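Worn pads and the grasp numbers

I said last month I would write up the pad wear result once we had enough demonstrations to say something, and we now do. It is a small result, but it has changed how we collect.

Some background for people who have not followed the earlier posts. We collect demonstrations with hand-held grippers. A person picks things up and puts them down, a camera on the gripper records it, and a policy is trained on the recordings. The policy then runs on the arm in the Kendthorpe lab, which carries the same fingers. The project is called Pekard and it is mostly about kitchen items: lids, spoons, small jars.

In the spring our success rate on the jar task dropped and we could not see why. The code had not changed and neither had the jars. I spent a week on lighting and another on camera calibration, and neither made any difference. Then Rosângela Damasceno swapped the fingers on the arm for a new set, for an unrelated reason, and the number moved again, downwards.

That was the clue. Most of our demonstrations had been recorded with worn fingers. The policy had only seen pads with ragged outlines, and it had learned from people who were, without thinking about it, closing a little further to make up for poor grip. With fresh pads on the arm it squeezed too hard and pushed light objects over.

So we set up a proper comparison. We recorded 492 demonstrations of the same jar task, split between a new pair of fingers and an old pair, with the same people using both. We trained one policy on each half and one on the whole lot, then ran each policy on the arm with new pads and with old pads.

The old pair is well past the point where I would normally have replaced it. The covering is peeling along the rim of both fingertips, and on the left one there are small threads coming away from the edge of the pad.

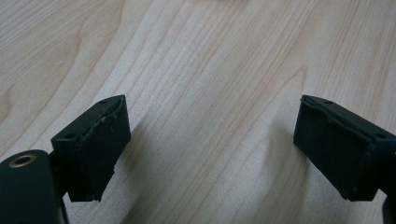
Rattana Nuchit thinks I am giving the visual side too much credit. Her view is that the outline of the pad hardly matters to the policy, that nearly all of the effect comes from how far people close their hands, and that I could test it by painting the edges out of the recordings and training again. She would also like to see the closing width plotted per person before anybody believes the average.

Both are fair points. I have done the second. The extra closing shows up for everyone who recorded, though the size of it differs a good deal between people. One person barely changed between the two pairs. The masking test is running now and I will add the result when I have it.

As for the main comparison, the policy trained on new pads did well on new pads and poorly on old ones. The policy trained on old pads did the reverse, with the knocking-over problem I described. The mixed policy was slightly behind the best matched case in each column and well ahead of both mismatched ones. Each cell in the table is 35 runs, so I would not read much into small gaps, but the mismatched cases are not small gaps.

We have made two changes. Every recording session now logs which pair of fingers was used and how many sessions that pair has done. We also keep three pairs in rotation at different stages of wear and no longer bin the old ones straight away.

I had hoped to include the Hiswood data here too. Their fingers use a softer covering and their recordings did not log the gripper width at the same rate, so the two sets do not line up yet. I will be working on that from Monday.

The per-person plots and the full table will go up with the masking result. If you collect with similar fingers and have kept notes on pad wear, I would like to compare them with ours.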